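Search this site Enter keywords Go

Swap tables return to Acharya Hall this May

May | By the Urus neighborhood news desk

The linen swap is back! After a winter break, the Urus household swap opens its doors again in May at Acharya Hall, and the towels, sheets, napkins and cleaning cloths are already piling up in the back room.

The rules are as simple as ever. Bring up to 20 clean items, hand them in at the door, and take home the same number. Doors open at 2 p.m. and the last swaps are at 4 – come early if you're after bath towels, which went in a flash last fall.

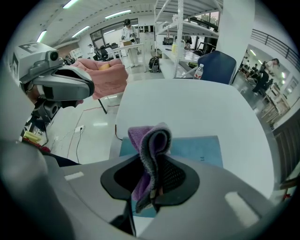
New this year is a mending corner run by Cudetti, the sewing shop on Pleris Street. They'll be showing people how to hem a frayed edge, patch a pillowcase and turn a worn-out sheet into a stack of dust cloths. It's free, it's friendly, and you don't need to have touched a needle before. Last fall's swap drew nearly 90 people, and the line ran right out to the bike racks!

Anything left over goes to the animal shelter, where old towels are always welcome. Please leave quilts and feather pillows at home, as there's no space to store them. Kids are welcome, and there will be lemonade.

Contact the news desk | © Urus Neighborhood News | Back to top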